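Chapel clock to run again after two years in pieces, says restorer

The clock that hung over the burial ground chapel at Cetthorpe is back on a test frame and keeping time to within two seconds a day, according to the engineer in charge of its repair. It is due to return to its tower in March.

Meenakshi Rastogi has had the movement at the Sandhu workshop since the chapel roof was declared unsafe. The clock was taken out through the louvers in 63 numbered parts, not counting fasteners, and carried down by hand. The dial, which is cast iron and was made in four segments, came down later by crane.

"The movement was in better condition than the dial," Rastogi said. "It had been oiled too often and with the wrong oil, but oil is easy to deal with. Rust behind a casting is harder. You don't know the depth of it until the paint is off."

The paint came off over one winter. Under the black there was a layer of dark green, and under that a gray primer that tested positive for lead. The segments were stripped in a sealed booth and the waste was sent out in drums. Rastogi said the green will not be restored. The heritage consent for the chapel specifies black with gilded numerals, and the oldest photograph held at the parish office shows a dark dial but cannot settle the color.

Two of the four segments had cracked at the bolt holes. In her view the cracks started when someone replaced the original wrought iron bolts with a larger size and tightened them against the stone.

"Cast iron will carry a load all day in compression," she said. "Pull it sideways at a hole and it opens up. Both cracks ran from the hole to the nearest edge, and both had been filled with putty and painted over."

The repair was done by metal stitching. Holes are drilled across the line of the crack, locking pieces are driven in, and the crack itself is filled with threaded studs that overlap. No heat is used. Welding was considered and priced, but the segments would have needed slow preheating and slow cooling in a furnace large enough to take them, and the nearest one was at Prastthorpe and booked through the fall.

Daniyal Kakakhel did the stitching. He said the larger crack took 50 studs and the smaller one fewer, and that the work is invisible from the ground.

"If you put your face to it you can find the line," he said. "From the path, no."

The movement is a two-train design, one for the time and one for the hour strike. The strike train has been silent for longer than the time train. A worn pin on the locking work let the hammer run on past the count, and at some point the hammer wire was simply cut. Rastogi has replaced the pin and fitted a new wire, along with a night silencing device that lifts the hammer clear between ten in the evening and seven in the morning. The device was a condition set by the town council after letters from residents of the new houses on the east side.

She was asked whether she agreed with the condition.

"It's reasonable," she said. "The bell is not large but it is at bedroom height for those houses. The device is reversible. It clamps to the frame, there are no new holes, and a later owner can take it off with one wrench."

Winding was a longer argument. The clock was wound by hand once a week, on a Sunday, with a crank that took 20 minutes for both trains. The council wanted electric winding. Melur Lubis, who manages its historic buildings, said the ladder to the clock room no longer met the rules for regular access by one person and that two people could not be spared every week.
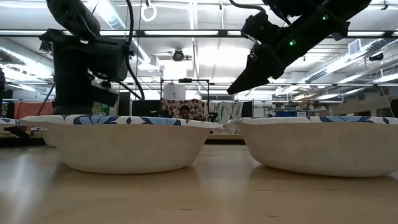 Rastogi's first proposal was to keep hand winding and rebuild the ladder as a fixed stair. The drawings showed that a stair at a legal pitch would pass through the bell frame, so the idea was dropped. What has been fitted is a small motor on each barrel, driving through the original winding square by a chain. The weights still hang and still do the work. The motor lifts them a short distance every few hours.

"I don't like systems that take the weights off," she said. "The gravity drive is the clock. With this one, if the power fails, it goes on running for a day and a half on what it has in hand, and after that someone can go up with the crank."

The pendulum has a wooden rod and an iron bob, and both are original. The suspension spring is new. Rate is being logged on the test frame by an optical sensor, and the figure of two seconds a day was taken in a heated room. Rastogi expects it to be worse in the tower, where the temperature will swing, and said she would accept 10 seconds a week as a yearly average after regulation.

The cost of the dial repair has gone up by 3000 dollars since the contract was signed, all of it for lead waste. Lubis said the increase was inside the reserve. The gilding is being done by Sobia Tarar, who has finished seven of the 12 numerals and is using double-thickness leaf on the side that takes the weather.

New stainless steel bolts in the original size will hold the dial to the tower, each with a nylon sleeve to keep the two metals apart. The stone behind has been cut back and repointed in lime. A gap has been left at the bottom for water to drain, and the gap is to be checked each fall for nests.

The road past the chapel will be closed for one day while the crane is on site. The hands go on last, after the dial has been sealed and the motion work behind it set to the hour.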